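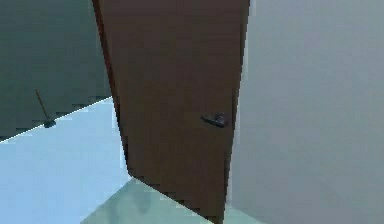 Door task in simulation: the door partly open, lever handle on the door face, broom against the far wall.

Gramine Door-Opening Work: Progress Report to the Toren Fund
Reporting period ending in January
Prepared by the project lead, Flandotville

1. Where we are

The work plan for this period had two items in it. The first was to finish comparing the two sets of gripper fingers we had shortlisted for door handles. The second was to decide whether the wrist camera is worth keeping now that we have a fixed view of the doorway as well. The first item is finished. The second is mostly finished, with one open point that is covered in section 4.

All of the results below come from the simulator. No hardware time was charged to the grant in this period. The arm at Pickering is still booked for the spring, and nothing in this report changes that booking.

The plan allowed for 4,000 simulated attempts. We completed 3,772 that we are willing to count. The remainder were thrown out after we found that one batch had been started with an old controller file, and we did not rerun them because the comparison did not depend on them. If the fund would prefer the full number, the missing attempts can be run overnight.

2. The task

The task has been kept the same since the last report so that results can be compared. The arm starts in front of a closed door with a lever handle. It has to take hold of the lever, turn it, pull the door toward itself and let go without the door swinging back. An attempt counts as good if the door ends up open past a set angle and stays there.

We vary the height of the lever, the stiffness of the spring, the weight of the door and the starting position of the arm. Wall and floor colors are varied too, within a narrow range. The doorways are plain. Most have nothing in the room but a small item or two, and those are placed away from the path of the door. We considered adding more clutter and decided against it for this period. Clutter tests the camera software, and we wanted to test fingers and controllers.

3. Fingers

Two finger designs were compared. We call them the flat set and the hooked set.

The flat fingers are broad plates. They close on the lever from both sides and hold it by friction. The hooked fingers are narrower and have a lip at the end that goes behind the lever.

Going in, we expected the hooked set to win. It did better on stiff springs, as it should, because the lip takes the load and the grip force matters less. On light and medium springs the two were close enough that we would not choose between them on that basis.

The difference showed up at the end of the attempt. The hooked fingers often failed to let go. The lip caught on the lever as the arm backed away, and the door was pulled further than intended or dragged partly shut again. We tried two changes to the release motion. One of them, a short push forward before opening the fingers, fixed most of these cases. It also added time to every attempt and caused a new failure when the door was very light, since the push was enough to start it closing.

The flat fingers released cleanly nearly every time. Their usual failure was slipping off the lever partway through the turn. Slips were most common when the arm came in too low and only the upper part of the fingers touched the lever.

We have chosen the flat set for the next stage. The slipping problem can be worked on through the approach and the grip force, and both of those are easy to change. The release problem is part of the shape of the hooked finger. We will keep the hooked design on file in case the Pickering doors have stiffer springs than we have been told.

4. Cameras

Three camera arrangements were run: the fixed view alone, the wrist view alone, and both together.

The fixed view alone was good at getting the arm to the handle and poor at the last part of the approach. The controller could tell where the door was but was often off by a small amount at the lever, and a small amount is enough to miss.

The wrist view alone had the opposite trouble. Once the arm was close it did well. Starting from further out, it sometimes went for the wrong edge and had to be stopped by the safety limit.

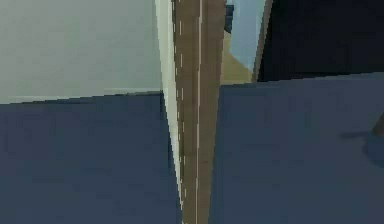
Does the project still need two cameras if the controller gets better?
We expect to need both for the whole of the grant, because the two views fail at different stages of the task and the better controller narrowed that difference without removing it.

The open point is how much of the wrist view the fingers take up. With the broad flat fingers, a large share of the picture is finger, and the part the controller can use is what is left above them and between them. We tried moving the camera back along the wrist. This gave a wider view but put the housing in a place where it would hit the door face at steep angles. We tried tilting it up, which helped on the approach and hurt on the turn. For now the camera is back in its original place. A slimmer version of the flat finger has been drawn but has not been run yet.

Picture quality is low by design. We render at a small size so that runs finish in reasonable time, and slanted edges come out jagged. We reran a set of 922 attempts at a larger size to see if this was costing us anything. The results were slightly better for the wrist view and the same for the fixed view. The gain was not large enough to justify the extra computer time, and we have gone back to the small size. We will look at this again before the move to hardware, where the cameras will give us cleaner pictures anyway.

5. Controllers

Two controllers were used during the period. The older one follows a fixed plan: approach, close, turn, pull, release. The newer one adjusts as it goes, using the cameras and the force reading at the wrist.

The newer one is better overall and we intend to keep it. It recovers from small errors at the handle that the older one cannot recover from. Its weak point is the moment when the lever is fully turned and the door should start to move. If the door is heavy, the force reading rises and the controller sometimes takes this to mean that the lever is still turning. It then keeps turning when it should be pulling. We have added a check on the angle of the lever, and this has reduced the problem. It has not gone away, and heavy doors remain the hardest part of the test set.

The older controller will stay available as a fallback. It is simple, and it is useful to have something predictable when we are checking whether a fault is in the fingers or in the software.

6. Problems and delays

The old controller file mentioned in section 1 cost us several working days, most of them spent finding out which runs were affected. Each run now records which controller version it used, and a run will not start if the version does not match the test sheet.

The door model also had a fault in it. The hinge friction was set to zero in some doors, so they kept drifting after release, and attempts that should have passed were marked as failures. We corrected the setting and scored those attempts again from the saved records.

The report on the hooked fingers took longer than planned because of the release changes. We could have stopped earlier. The second change was tried mainly because the first had gone some way toward working.

7. Spending

Spending is within the budget for the period. Computer time was lower than planned, and part of the saving went to the larger-size reruns. The travel line for Pickering has not been touched. We ask that it be carried forward as it stands.

8. Next period

The slimmer flat fingers will be run first, on the same test set and with both cameras. If they hold the lever as well as the current ones, they will be made up for the Pickering arm.

After that we will work on heavy doors with the newer controller. We have picked out 14 door settings where it fails most often and will use those as a separate short test, so that a change can be checked without running the whole set each time.

We also need door measurements from Pickering: lever height, lever length, spring stiffness and door weight. The request was sent in January and we have part of an answer — the heights and lengths, but no stiffness or weight. If these do not arrive before the slim fingers are finished, we will ask to visit and measure them ourselves, which would use a small part of the travel line.

The next report will cover the slim finger results and the heavy door test. Run records for this period are stored in the shared Gramine folder, sorted by finger set and then by camera arrangement.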